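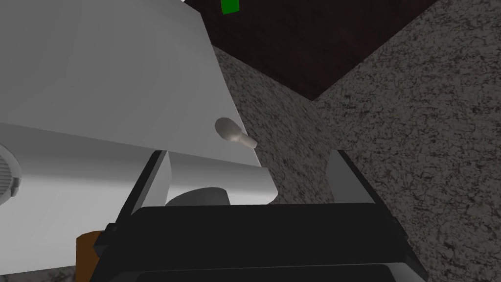

Ein Fehlgriff ohne Fehlermeldung sei doch gar kein Fehler der Steuerung, wandte Charvát in der Begutachtung ein, sondern einer der Überwachung. Genau dieser Einwand hat uns auf die schönste Spur der ganzen Arbeit gebracht!

4.2 Stille Greiffehler

In 200 Simulationsläufen mit Alerar schloss der Greifer wiederholt neben dem Ziel, und der Planer Wamau meldete trotzdem Erfolg. Die Ursache ist verblüffend einfach: Der Schwellwert der Fingerkraft lag bei 2 N und damit im Rauschen des Kraftsignals.
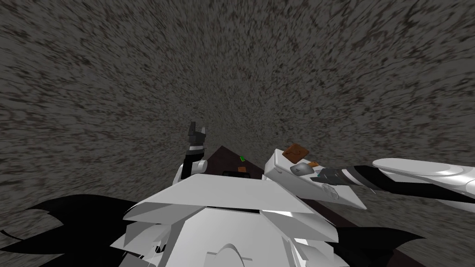 Abb. 3: Zweiarmiger Aufbau in der Simulation, Blick von oben.

Besonders aufschlussreich sind die Läufe, in denen die Objektschätzung ganz ausfällt. Wamau greift dann auf die letzte bekannte Pose zurück und fährt sie unbeirrt an.

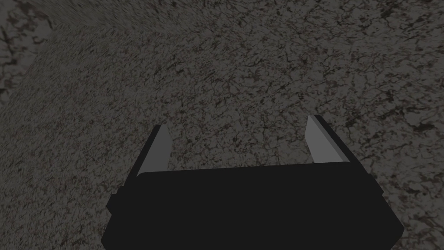 Die Rückfallregel haben wir deshalb neu gefasst. Stehen die Finger weit offen über der gesprenkelten Fläche und liegt nichts zwischen ihnen, darf kein Schließbefehl mehr folgen.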